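Print this story | E-mail this story
Last updated in March

The Second Life of a School Bag

By Precious Dimaculangan

Most school bags that get thrown away in Fajardo still hold books. The cloth is sound. What has failed is a zipper pull, a buckle or the stitching where a strap meets the back panel.

Nandia, a repair shop two blocks from the bus depot, took in 80 bags last school year and sent nearly all of them home again. A strap repair costs $18 and takes two days. A full zipper costs $32, and the shop will tell parents when that is more than the bag is worth.

Straps go first. A child picks up a loaded bag by one shoulder, and the whole weight hangs on a single seam. The shop opens the lining, sews in a patch of webbing and closes it again with a double row. Zippers wear out at the curves — the corners of the main pocket, mostly — and a worn slider can often be swapped without touching the teeth.

Washing shortens the life of a bag more than parents expect. Hot water breaks down the coating on the inside of the cloth, and the dryer finishes the job. A soft brush, cool water and dish soap will handle most lunch spills. Hang the bag upside down with every pocket open.

The shop also sells bags left unclaimed after one term. There were 19 on the shelf in August, and the small sizes went first.
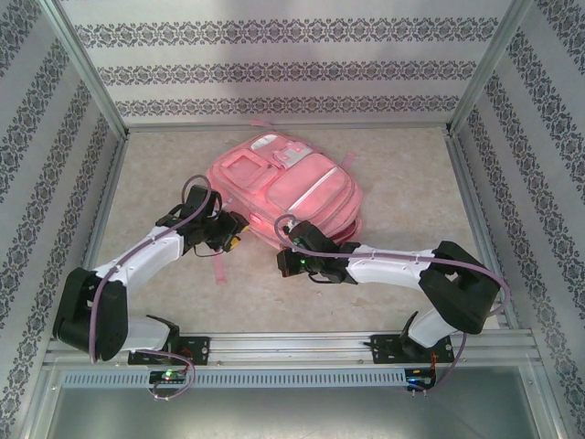 Hetico, a reader in Nistby, wrote to say that dental floss holds a strap better than any thread she has tried, and that her son's bag is now in its fourth year on one such repair.

Contact us | Copyright, all rights reserved | Back to top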